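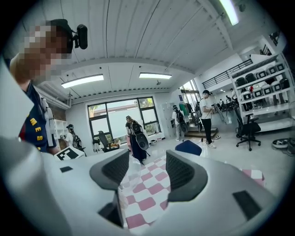

Search products, parts, manuals Search

Ollik hand-held gripper – demo days and product notes
October
By the Codcombe product desk

The Ollik is a two-finger gripper you carry in your hand. You pick things up with it the way you'd like a robot to pick them up, and the recording goes on to train the arm. We've stocked it at Codcombe since spring, and the question we hear most is still "what does it feel like to use?" So we opened the workshop for an afternoon and let people find out.

It was a great afternoon! Doors opened at 11 and the first visitors had grippers in their hands before the coffee was ready. Most people start out squeezing far too hard. Then they slow down, the wrist loosens, and you can see them start thinking about the fingers instead of the handle. Thin plastic is our favorite test for this – it slides, it folds, it sticks to itself, and it shows you very quickly whether your grip is any good.

What's in the standard kit

Gripper body with two soft-faced fingers, fitted
4 spare finger faces
Printed marker board for setup
Charging cable and carry case
Battery life: up to 63 minutes of steady recording
Weight, ready to use: 800 grams

The backpack rig is sold separately. It suits people who want to walk from room to room, and several visitors liked it more than they expected to (the shoulder straps are new this year and much better). If you only plan to work at a bench, start with the basic kit and add the pack later.

Will it work with my arm?

The matching robot-side fingers fit the Bekotura wrist plate directly. For Šindelář arms you need the adapter ring, and please check which bolt pattern you have before ordering – there are two, and they look very much alike.

A few things visitors asked for are on our list now: a smaller handle, a left-hand strap, and a louder click when recording starts. We tried the smaller handle in foam and it was lovely.

The next open afternoon is being planned. Bring an object that gives your robot trouble, the more annoying the better, and flat shoes if you want to try the backpack.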